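Plornex fördert Uferstreifen am Zonden, Wirkung bleibt offen

Seit Juni läuft am Oberlauf des Zonden ein neues Förderprogramm für Gewässerrandstreifen. Die Plornex-Stiftung zahlt Landwirten 300 Euro je Hektar und Jahr, wenn sie auf Dünger und Pflanzenschutz am Ufer verzichten. In der Ankündigung ist von einem "Meilenstein für den Artenschutz" die Rede. Das ist ein großes Wort für ein Vorhaben, das zunächst auf 2 Jahre befristet ist.

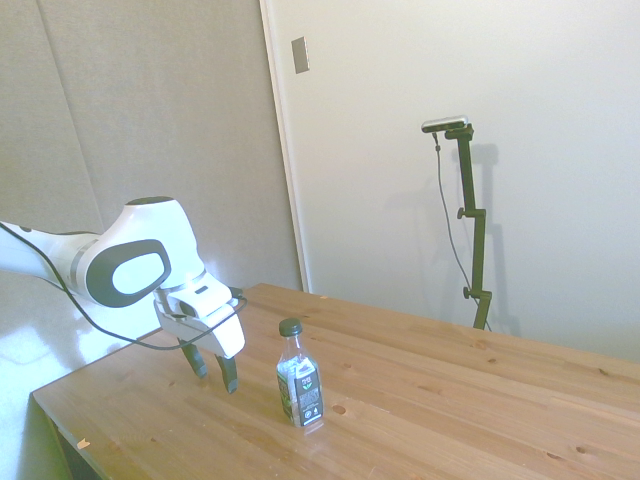

Denn Ufervegetation braucht Zeit. Bis sich Erlen und Weiden halten und der Eintrag von Nährstoffen messbar sinkt, vergeht meist deutlich mehr als eine Förderperiode. Was mit den Flächen danach geschieht, lässt der Programmtext offen. Eine Pflicht, die Streifen zu erhalten, steht nicht darin. Wer will, kann nach Ablauf der Frist wieder bis an die Böschung pflügen.

Auch die Kontrolle wirft Fragen auf. Das Planungsbüro Jardine hat das Konzept geschrieben und soll nun auch den Erfolg bewerten. Vergleichswerte aus den Jahren vor dem Start liegen nur für den Unterlauf vor, wo gar nicht gefördert wird. Auf Anfrage hieß es, die Methodik werde "zu gegebener Zeit" veröffentlicht. Einen Termin dafür gibt es nicht.

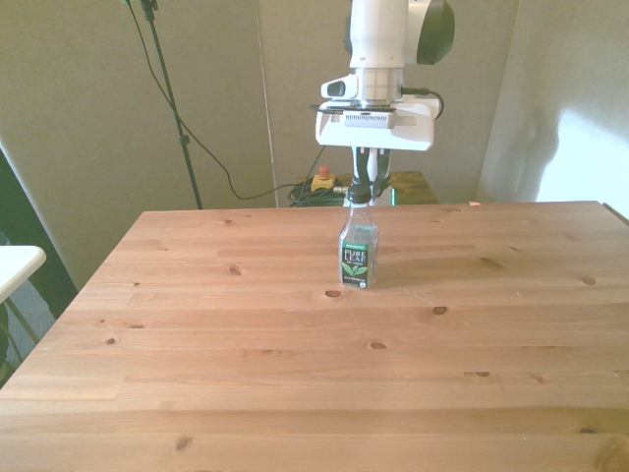

Weißer Roboterarm mit einer Flasche Tee der Marke Pure Leaf.

Nach Angaben der Stiftung haben sich bereits mehr als 50 Betriebe gemeldet. Wie viele Hektar dahinterstehen, teilt sie nicht mit. Ohne diese Angabe sagt die Zahl wenig: Ein schmaler Streifen hinter dem Hof zählt darin ebenso wie eine ganze Aue. 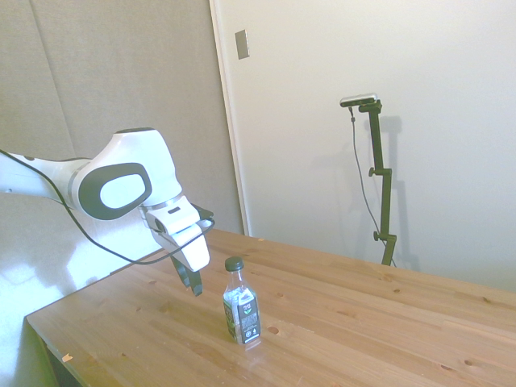 Man hätte das Geld besser in den Kauf einiger zusammenhängender Flächen gesteckt, heißt es dagegen beim Naturschutzverein Stadodico. Lauter einzelne Streifen mit Lücken dazwischen nützten weder dem Eisvogel noch der Bachmuschel. Der Verein fordert, zumindest die Lage der geförderten Flächen offenzulegen. Die Stiftung will das prüfen.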